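Category: Get Involved / Clubs / Robotics
Nov 22, 2019 — by Joelle Awad

Team Jaber needs people for the spring build. We run a two-arm robot and we're short on drivers, coders and anyone patient enough to sit through a few hundred tries at the same task. First years welcome. No experience needed, we'll teach you.

Current job is the tabletop round for the Cusby Challenge. Bottle and big blue button, both arms, 2 minutes on the clock. The left gripper still closes too early and the right one overshoots. Want to fix that? Good — keep reading.

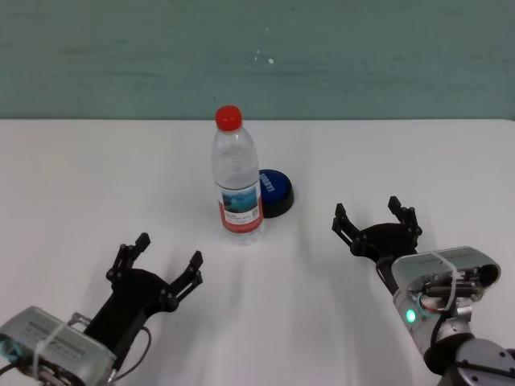 Akness College Robotics Club — Manipulation Team

What you'd do: drive the arms for practice runs, label the runs after, help tune the grippers. 400 runs is the goal before the qualifier in January. Some Python is nice. So is a steady hand.

Time: one evening a week, more near the end. Shifts are 30 minutes at the controls then you swap out, it gets tiring.

We have 20 spots. Sokelent is paying entry fees so it costs you nothing, travel included.

To sign up — stop by the lab and put your name on the sheet, or email Joelle thru the club page. Say wich role you want and what nights your free.

Comments

mtk_04: can grad students join or undergrad only?

Joelle A.: both fine, put your program on the sheet

pennyr: Signed up for driving. Is there a waitlist if it fills?

dsl: do we need our own laptop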